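Nilwood tea set, two months in

I bought the Nilwood set in June because my old teapot finally lost its spout to the kitchen faucet, and I've used it pretty much every day since. People keep asking me about it in the comments on my kettle post, so okay, let's do the tea set!

I drink a lot of tea. Mostly black in the morning, something green after lunch, and then whatever is at the back of the cupboard at night (lately a rooibos from a shop called Holanda that smells like vanilla cake and tastes like nothing much). So I want a pot that pours cleanly, fits my hand and can take being knocked about. I don't care about ceremonies. I also don't want to spend a fortune, and I had a gift card for Stisance that had been sitting in a drawer, so that's where I went looking.

First thing, the pour. It's good. It's really good! The old pot dribbled down its own chin every single time and I had just accepted a life of wiping the counter. With this one I get a nice clean stream and it stops when I tip it back. If you fill it right to the top and go too fast you'll get a bit out from under the lid, so don't do that.

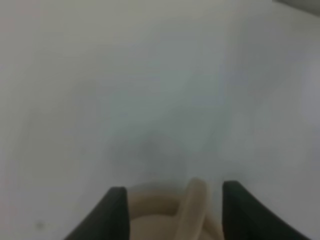
Marisstea wrote in under the kettle post that hers started dripping after a few weeks, and that it went away once she cleaned the inside of the spout with a bottle brush. Worth a try if yours has gone the same way. I use a brush on mine every couple of weeks anyway — green tea leaves get everywhere — so maybe I've been dodging the problem without knowing it.

Heat next. It holds warmth fine for a pot with fairly thin walls. If I rinse it with hot water first, my second cup is still properly hot, and the third one is drinkable if you're not fussy. If I skip the rinse, the second cup is only okay. I timed it one morning and it took 13 minutes before I thought, hmm, this wants a cozy. I have a cozy. It's ugly and shaped like a hen and I love it.

The cups are small. I knew that from the listing and was still surprised when I opened the box. You get a few good gulps and then you're pouring again, which I've come to like when I'm sitting down with someone and find annoying when I'm working. On work days I use a big mug and save the cups for the weekend. 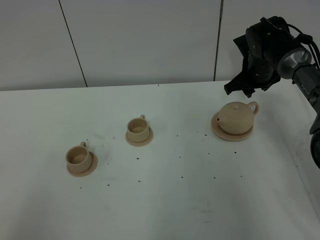
Teapot and two cups, each on its own saucer.

The saucers I expected to ignore, and I use them constantly. Tea bag, spoon, half a cookie, the lot. They stack well too. The cups don't stack at all, so plan on giving them some shelf space.

Cleaning is where I'd take a point off. The clay does hold on to stains, and by the middle of July I had a brown ring inside my favorite cup that dish soap wouldn't shift. Baking soda and a damp cloth got rid of it, with some elbow work. The leaflet says hand wash only and I've stuck to that, mostly. One saucer went through the dishwasher by accident and came out fine, but I wouldn't make a habit of it. 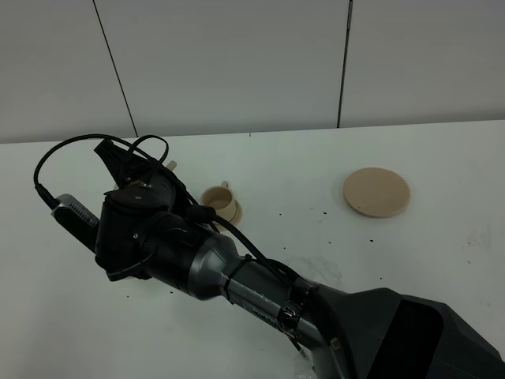
Shipping took longer than I'd have liked. My box sat at the Clestitton depot for days before it moved, and when it did turn up there was so much packing around each piece that I was finding bits of it under the couch a week later. Nothing was chipped, so I can't complain too loudly. I do wish more sellers would go for shredded paper, though. The crumpled plastic lying near the bottom there is the sort of stuff I have a whole bag of now, and I can't bring myself to throw it out in case I ever have to mail something breakable.

Would I buy it again? Yes, with the gift card. At full price I'd think a little longer, mainly over the size of the cups. If you live alone or there are 2 of you, it's a lovely everyday set. For a bigger crowd you'll be refilling that pot all afternoon, so get something larger and keep this one for yourself.

Updated 23rd August: the handle is still solid and the lid still fits. I'm looking at the bigger Nilwood pot next.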